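Bread proofing

Proofing, also called proving, is the resting stage in bread making during which yeast dough rises before it is baked. In everyday use the word covers any period in which dough is left to rise. Professional bakers often use it more narrowly for the last rise, after the loaf has been shaped, and call the earlier rise bulk fermentation.

Process

Yeast feeds on sugars in the dough and gives off carbon dioxide and small amounts of alcohol. The gas collects in bubbles held by the gluten network, and the dough expands. Acids and other compounds formed at the same time give the bread much of its flavor. Enzymes in the flour break starch into simpler sugars, so the yeast continues to have food even in doughs made without added sugar.

Most recipes call for two rises. After mixing and kneading, the whole batch is left in a covered bowl or tub until it has grown to about double its size. It is then pressed down, divided and shaped. The shaped pieces rest a second time and go into the oven. Flatbreads may have a single short rise – or none, if they are made without yeast.

Temperature and time

Warm dough rises quickly and cold dough rises slowly. A room-temperature rise commonly takes an hour or more, depending on the amount of yeast, the flour and the richness of the dough. Butter, eggs and large amounts of sugar slow the yeast, and sweet doughs are often given extra time. Salt has a similar effect.

In cold proofing, also known as retarding, the dough is kept in a refrigerator for up to 24 hours. Bakeries use the method to spread work over two days, and many home bakers prefer the taste it gives. Cold dough is also firmer and easier to score.

Testing

The usual check is to press the dough lightly with a floured finger. If the dent springs back at once, the dough is underproofed. If it fills in slowly and leaves a slight mark, the dough is ready. A dent that stays as it is suggests overproofing. Underproofed loaves tend to be dense and may split along the side. Overproofed loaves spread on the tray and brown poorly.

Containers and equipment

Bulk dough is kept in bowls, tubs or wooden troughs. Shaped loaves may be set in baskets, in pans or between folds of heavy linen cloth known as a couche. Round and oval baskets made of coiled cane are known in German as Gärkörbchen and in English often by the French name banneton. They support soft dough and, when used without a liner, leave a ringed pattern of flour on the crust. Cloth-lined baskets leave a smoother surface. Baskets are dusted with rice flour or rye flour to stop sticking, and are brushed out and dried after use. 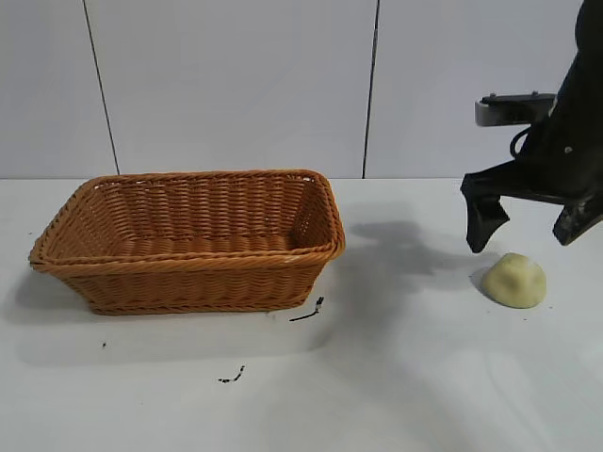 A woven rectangular basket and a small ball of dough

Large bakeries use a proofer, a cabinet or room in which heat and humidity are controlled. Moist air keeps a skin from forming on the dough. At home, a covered bowl in a closed oven with only the light on is a common substitute.

See also

Baker's yeast
Banneton
Gluten
Pre-ferment
Sourdough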